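Writing the Everyday Essay
Notes for the third session: Wandering on purpose

Hello again, everyone, and thank you for the pieces you handed in last time. I read them all on the train and very nearly missed my stop, so you may take that as a compliment. There was one on the proper way to eat a boiled egg that I have already read aloud to two members of my family, neither of whom asked.

Where we left off

Last time we talked about beginnings, and how a short humorous essay can start almost anywhere: a lost glove, a queue at the chemist, an argument over the last biscuit. I said then that the subject hardly matters, and Cirilo Manríquez put his hand up and asked, quite reasonably, what does matter in that case. I gave a rather poor answer, so let me try again (I have had time to think about it, mostly while doing the washing up).

What holds a rambling essay together is the voice of the person rambling. We will follow a writer we like down all sorts of side roads, provided we feel that somebody is walking a little ahead of us and enjoying the walk. The trouble starts when the writer loses interest and carries on anyway. Readers notice that very quickly, usually a sentence or two before the writer does.

The digression and the way back

A digression is simply a step off the path. You are writing about your aunt's umbrella, and you find yourself on the subject of bus shelters. Lovely! Stay there as long as you have something to say. But keep hold of the umbrella. It can be the smallest thing, a single word even, so long as it turns up again before the reader has forgotten it.

In the piece called "Mollalia" from your reading pack, the writer sets out to describe an imaginary illness that strikes people in furniture shops. By the second page she has moved on to her brother's driving, and then to soup. Look at how she gets home again. She mentions a footstool, once, in the middle of the soup, and we are back in the shop without so much as a bump. I must have read that page twenty times and I still admire the footstool. 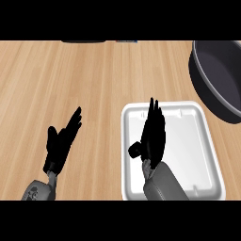

Made-up words and how to use them

You will have seen that several of the writers in the pack invent words. Korkov is a mood, Mengal is the noise a radiator makes at night, and Havex, if I have understood it properly, is the feeling of having come upstairs for something and not knowing what. I am very fond of Havex and suffer from it daily.

If you want to try one yourself, give it to the reader early and use it as though it had always been in the dictionary. Two or three appearances will do. Say it out loud before you settle on it, and if you stumble, change a letter.

For next time

Please write 348 words, title not included, on something you know far too much about and have never once been asked to explain. I know it is an odd number. One year I asked for "a page or so" and received 927 words on the history of a garden gate, which I enjoyed enormously but could not fit into the hour.

Leave the path at least once and come back to it. Underline the sentence where you think you turn for home, and we will swap papers and see whether your partner would have underlined the same one. Bring a spare copy for that, and a pencil, as I only have the one and it is chewed.

Reading: "Mollalia" again, slowly, and the first half of "Korkov".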